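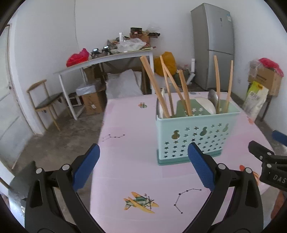

卓上の水切りかご。箸、スプーン、椀、皿。

8月。朝9時の時点で室温はすでに高く、窓を開けても風が入らない。午前中は食器まわりの見直しにあてた。

水切りかごは水色のプラスチック製で、側面に小さな星形の抜き穴が並び、そのあいだに瓢箪形の大きめの穴がある。下に受け皿の役をする濃い青緑の台がつく。Flambridgeの店で1,660円だった。同じ棚に1,298円の品もあったが、そちらは台と本体が一体で、底の水を捨てるたびに中身を全部出す必要がある。差額は362円。毎日使うものなので高いほうにした。

仕切り板は緑で、白い星の柄。取扱説明書には「前後二区画」としか書かれておらず、板の向きについての指定はない。当初は手前を箸とスプーン、奥を椀と皿と決めていたが、皿の縁が箸に当たるので、皿は左へ寄せ、椀は仕切りの裏に立てる形に落ち着いた。スプーンは右。椀は立てると高台に水が残りにくい。伏せて置いていたころは、布巾で高台の内側を拭く工程が別に必要だった。

箸は木製で、立てると傾きはばらばらになる。区画の幅に対して本数が少ないためと思われる。束ねれば直立するが、接触面が乾かないので束ねない。先端を上にするか下にするかは未決。Viltvilleに住んでいたころは下向きで通し、先が黒ずんで二膳を捨てた。今回は上向きを一か月続けて比較する。

置き場所は流しの横が本来だが、幅が足りず、当面は食卓の上とする。桃色のテーブルクロスは飛行機や星座の柄が入ったもので、水滴が落ちても目立たない。ただし星座の線は細く、布巾で強くこするとかすれるおそれがある。拭くときは押さえるだけにする。クロスの下にどの程度湿気がこもるかは、週末に一度めくって確認する。

午後は机。白い枠に木の天板のもので、食卓の向こう側に置いてある。買い物の袋を一時的に置く場所として使っているうちに、一時的でない物が増えた。赤いビニール袋と白いビニール袋、奥の箱、透明なペットボトル。机本来の用途に使える面積は、天板の半分に満たない。袋の中身を出して分類したところ、処分が13点、冷蔵庫行きはなし。箱は中を見ずに戻した。Krajewskaの保証書が入っているはずだが、探すのは次回とする。

机の下の段ボール箱も同様に保留。白い踏み台は高い棚に手を伸ばすときに要るので、手前に出しておくほうがよい。コンクリートの床は掃除が楽な反面、踏み台の脚が鳴る。脚の裏に貼るフェルトをNundellで見てくること。丸形、直径は脚を測ってから決める。

夕方、受け皿の台を外して洗った。縁の内側に薄く水垢が出ていたのでクエン酸を使い、十分置いてすすいだ。残りなし。次の洗浄は二週間後。

夕食は冷やしうどん。使った箸は一膳、椀は一つ。洗って上向きに立てた。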